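27 April 2020

Gromport, late, tea gone cold next to the keyboard. What a good day! I have to get it down before I sleep or tomorrow I'll only remember the bit where I broke the build.

The goal was to get Sisard (the planner) to accept object poses straight from Sivex without me standing between them like a translator at a bad wedding. Up to now I've been saving the poses to a file, looking them over, fixing the silly ones by hand and feeding them in. That works fine for a demo and is no way to live. So this morning I wrote the bridge, a small node that listens to Sivex, throws out anything it doesn't trust, and hands the rest to Sisard as a world model with names, poses and a "rests on" field.

The "rests on" field is the part I'm proudest of. The ketchup bottle lies across the plate, so if you want the plate you have to deal with the bottle first, and if you want the bottle you have to come in a rim's height above the table. Sisard knew none of this last week. It planned a lovely smooth path to the plate and treated the bottle as scenery.
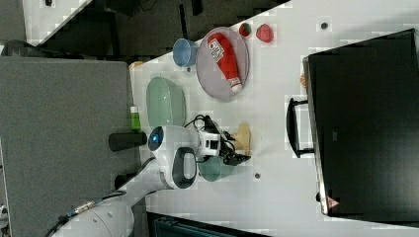

Notebook 12, p. 28

First run after lunch, over the bowl. I had the collision margins set far too fat and the planner kept telling me there was no valid approach, with the bread sitting right there by the fingertips. I trimmed the margin on the fingers only, left the wrist and the cable bundle alone, and it found a path on the next call. I laughed out loud. All those evenings reading about sampling strategies and what it wanted was a smaller number in one line of a config file.

(Write this down properly: finger margin and cable margin must be SEPARATE parameters. The cables swing, the fingers don't. I had one value for both and that was lazy.)

Then I ran straight into the holes. The tabletop has small dark mounting holes in it, and Sivex adores them. Every one came back as an object, with a pose and everything, confidence high enough to pass my filter. Sisard then very politely planned around them. Long graceful detours around nothing at all! I watched the preview three times before I understood what I was looking at.

My first fix was to drop everything below a certain size, and that was fine until it started eating strawberries. The smaller one is not much of a blob from far up, and when the bottle and the plate rim crowd the same patch of pixels it shrinks further. So size alone was out. What I have now is height: if a blob is small AND dark AND the depth says it's at table level or lower, it goes into a "table features" list and the planner never hears of it. The list is keyed to the table, so once a hole has been learned it stays learned.

I ran the Kuroda replay over the old recordings to see how much damage the holes had been doing. 1,902 planning calls in the log, and 1,175 of them had at least one phantom object in the world model. More than half! And I'd been blaming the path smoother for months, back to September at least. Sorry, smoother.

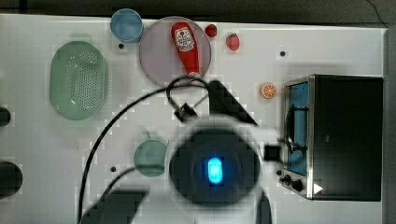 Why not just mask the holes out by hand, when the table never moves?
A hand-drawn mask is tied to one camera pose, and the camera gets nudged. The learned list lives in table coordinates, so it survives a nudge as long as the calibration is redone.

I keep having to write that answer out for myself every time I'm tempted to take the shortcut, so there it is in ink.

The colander was the next surprise. It's basically a machine for producing holes. With the new rule switched on, Sivex cheerfully decided that the bottom of the colander was more table and filed the perforations as table features, right in the middle of an object it had already named. I moved the hole check so it runs after the segmentation and ignores anything inside an object outline. Ten minutes' work, and I should have done it in that order from the start.

Then the control side, which I had been putting off all week. When the arm moves fast, its own cable ends up in the camera view as a big dark curve over the table, and the tracker tries to tell me the mug has a new edge. I wanted to filter it by color (black cable, easy) until I remembered that the oven body and knobs are dark too, and so are the pots. So no color. I now gate the updates on joint speed: above a threshold, Sivex keeps the last good world model and just ages it, and when the arm slows down it takes a fresh look. It makes the whole system feel calmer. Poses don't jitter any more in the middle of a reach. I could watch that plot for an hour, and I kind of did.

One thing I don't love: if something rolls while the arm is moving, we won't know until it slows. The orange slice has a flat face and stays put. The strawberries I trust less.

Also sorted out handle direction for the mug. Sivex used to give me the mug as a circle with no yaw, so Sisard picked any grasp it fancied around the rim. Now the handle comes out as a little vector and the planner prefers grasps across it. The bowl has no handle, so it gets "any yaw" and is happy.

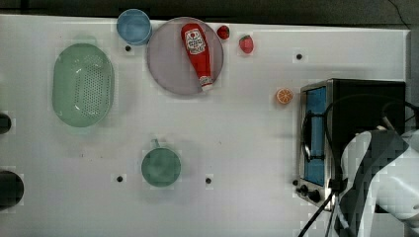

Finn Baumgart read my notes over the call this evening and said the speed gate was fine but the aging was wrong. In his view an object that sits far from the gripper's path shouldn't lose confidence at the same rate as one right under it, and I ought to scale the decay by distance to the planned trajectory. He also thought the "table features" list would bite me the day somebody puts a coaster down.

He's right about the first one and it's such a nice idea that I was a little annoyed I hadn't had it. We already have the trajectory! It's sitting in Sisard the whole time, all I need is to publish it back the other way. I sketched it while he was still talking. The coaster thing I argued about for a while and then wrote on the list anyway.

For tomorrow:
publish the planned path from Sisard to Sivex, even if it's only the waypoints
decay by distance, start linear, don't get clever
a test for the colander case, so I never do that again
rename "obj_tmp2" before anyone sees it
what happens at the image border? Half a pot gets a pose for a whole pot and I don't believe a word of it
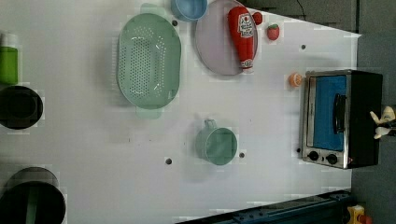
That last item grew while I was typing it. The pose fitter always assumes it sees the full outline, so a cut-off pot gets a center that is shoved inward, toward the middle of the table, and the planner then thinks there is less free space than there is. For avoiding things that's harmless, a bit cautious. For grasping it would be plain wrong. I think the cleanest way is a flag, "touches border", and Sisard may avoid such an object but never pick it. Crude, but it can go in before breakfast, and the proper fix with a second camera can wait its turn.

Bridge node committed, replay running overnight on the rest of the logs with the new filter on. I want to see that phantom count drop so badly that I've set an alarm for it. Rinse the tea mug. Bed.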